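Subject: Re: [clatley-sim] object search challenge, where are we?
From: Boglárka Dobos
To: clatley-sim list

Hi all,

I'm going to answer the whole digest in one go, so scroll if you only care about the chair problem. First the message I'm replying to, for anyone who joined in August:

> Quick one from the planning side. We said each agent would get
> 12 episodes in the house scenes and 300 steps per episode. Is that
> still the plan? And are we scoring on found / not found only, or
> does path length count? The Zarnosix team wants to know before they
> retrain, and I'd like to put one answer on the club page instead of
> five different ones.
> - Flestari

Yes to both numbers. 12 episodes, 300 steps, same as the spring round. Path length counts, but only as a tiebreaker. If your agent finds the target and stops within reach of it, you get the point, even if it wandered through the whole house first. I really want the new people to get points on the board early, it makes such a difference!

Now the fun part. I spent last night going through the runs with the new search policy and I am so pleased with this thing. The old policy loved walls. It would pick a wall, follow it, meet a corner and spin there until the steps ran out. The new one keeps a rough map of where it has already looked and heads for the biggest unseen area, and in the long open stretches it finally walks like it means it. We've got a little yellow item on the floor by the right-hand wall in one of these, with the loveseat way down at the end, and that's the kind of view where the old policy would have gone straight for the wall and stayed there. 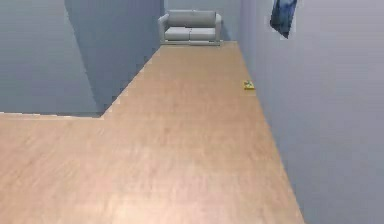 Győri wrote back last night that the map is all well and good, but it eats memory, and that anyone running on the lab laptops should cut the map resolution in half before they start complaining about crashes. Fair point, and I tried it: at half resolution my own laptop got through a full set without falling over. Please put your map resolution in the config header when you submit, so we can compare like with like.

Next, training data. The club set is now at 1,044 labeled views, and thank you to everybody who stayed late to get it there. Most of the labels are good. The ones that need a second look are the small things sitting on furniture, where two people gave the same object two different names. I did it too (I have a whole batch where I typed "toy" for everything under a certain size, sorry). If you have a free hour, the review sheet is open and you can grab any block that doesn't have initials on it. Start with the tabletop views, those are the messiest. 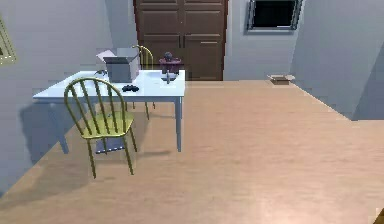 The chair problem, for those who scrolled. Our collision check treats every piece of furniture as a solid block, which was fine when the spring scenes were mostly sofas and beds. It's terrible for anything on thin legs. The agent's planner marks a fat no-go area around the table and then decides that whatever is under or behind it can't be reached, even when there's plenty of room to get close. With a chair pulled out in front of the table and another one tucked in behind it, you get one enormous blob, and the gray-blue thing on the floor under the near chair's seat might as well be on the moon. I have a fix half written that uses the real leg positions for anything near the floor and the full outline only at seat height and up. It's slower, but in the test rooms it plans sensible paths again. If somebody who is good with geometry code wants to pair on this, please, please write to me. Two evenings would do it.

Doorways are the other place where we lose steps. The policy is happy inside a room and happy in the next room, and it gets nervous in between. I think the trouble is in how we merge the maps: when the floor changes from one room to the next, the segmentation sometimes calls the change an edge, and the planner believes it and stops short.

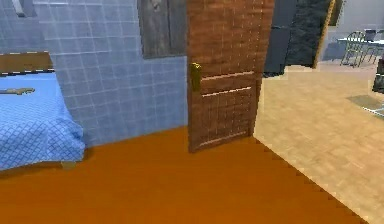
My quick patch is to ignore floor edges unless the depth reading agrees that something is there. That alone got most of my stuck runs moving, and it's five lines, so it's already on the main branch. Pull before you run anything! If you trained on the old branch you don't have to retrain, the change is only in the planner.

A few small things while I have you. The seed list for the practice episodes is in the shared folder, and the seeds for the scored ones stay hidden until the round opens. Team names can change up to the moment you submit, after that they're stuck on the scoreboard for the season. Zarnosix, that covers your retraining question too, I hope, but shout if it doesn't.

Also, could whoever has the long HDMI cable bring it to the Clatley room before the next meeting? I'd love to show everybody's best run on the big screen, and the short one doesn't reach.

Boglárka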